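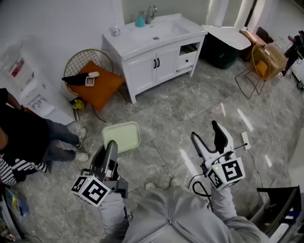 Sirkgate rents ready-made rooms and loose furniture by the day, and most of the questions we get are about the bathroom pieces. They are ordinary household items and they are meant to be handled. The white vanity with the black handles has two doors, a small drawer and an open shelf on the right, and people usually ask for it together with the gold wire chairs and their orange cushions. Answers to the usual questions are below. Anything else can go to Siriporn Wannasri at the front desk.

Is the vanity connected to water?
No. The basin and faucet are fixed to the top, but there is no supply line and no drain. Please don't pour anything into the basin. If you need running water, book the kitchen on the ground floor.

Can I move the vanity myself?
Yes, with two people. Empty the shelf and the drawer first and keep the doors shut. Lift from the base. Do not lift by the basin, and do not drag it – the tiles scratch and we charge for that.

How much weight can the chairs take?
They are fine for one seated adult up to 200 pounds. Don't stand on them. The cushions are not tied down, so they slide if you lean back hard.

Can I put things on the cushions?
Light things, yes. A phone or a folded cloth is no problem. Keep spray bottles and open containers off them, as the orange fabric marks easily and we can't always get stains out.

Which cleaners are allowed?
Mild dish soap and water for the basin, the counter and plastic trays. Glass cleaner is OK on the faucet. No bleach and no scouring powder anywhere. On the floor, use a damp mop only.

Does the landline phone work?
It is a prop. There is no phone line in the room.

Can I use a power strip?
Yes. Keep it on the dry side of the room and run the cord along the wall where you can. The circuit is shared with the hallway, so ask before you plug in a heater.

How should the room look when I leave?
Put small items back on the shelf or in the storage bin, and put the lid on. Chairs go against the wall. Flatten any cardboard you brought and take it with you. We allow 18 minutes after your booking for this. After that it counts as another hour.

What does it cost?
The vanity is $43 a day inside the building. Taking it off site costs $80 a day plus delivery. Chairs are priced per pair and the current rate is on the booking form.

Something broke. What do I do?
Tell Kaj Briem the same day, even if it is only a loose handle or a chipped corner. Small repairs come out of the deposit. We send you the amount before we take it.

Can I buy a piece?
Sometimes. We replace furniture every September and sell what is still in good shape. Ask Siriporn to add you to the list.

Last updated Oct 12, 2022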